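3.2 Surface preparation

All trials in the July series were carried out on the same white worktop in the Kavbridge teaching lab. The top was wiped with a damp microfiber cloth before each block, then left to dry with the windows closed. Two cleaners were compared: plain tap water and a dilute solution of Filten, mixed at 3 ml per 1,000 ml. Cloths were replaced after every block.

Residue was judged by eye from directly above and again from a low angle. Zixuan Liang scored the first 42 passes and I scored the remaining 12, giving 54 in total. We did not score the same passes, so agreement between us cannot be reported.
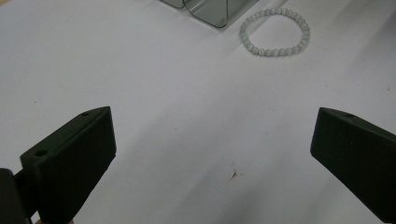

Scoring marks on a matte white surface was harder than planned. The original scale had five grades and assumed even lighting over the whole top. In practice the shading varies from one part to another. Faint streaks and smudges across the middle can be picked out, but a broad, slightly darker diagonal band is difficult to grade, as a soft shadow and a thin film look much the same from above. We reduced the scale to three grades – clear, faint, marked – and rescored the earlier passes from the notes.

3.3 Limits of the method

The low-angle check caught more marks than the overhead one in both groups. Room light was not measured. A fixed lamp would have removed most of the doubtful cases, and the Esska lamp on order had not arrived when the series closed. Wiping pressure was also left to the person holding the cloth.

Scores by block are given in Appendix B – water first, then Filten.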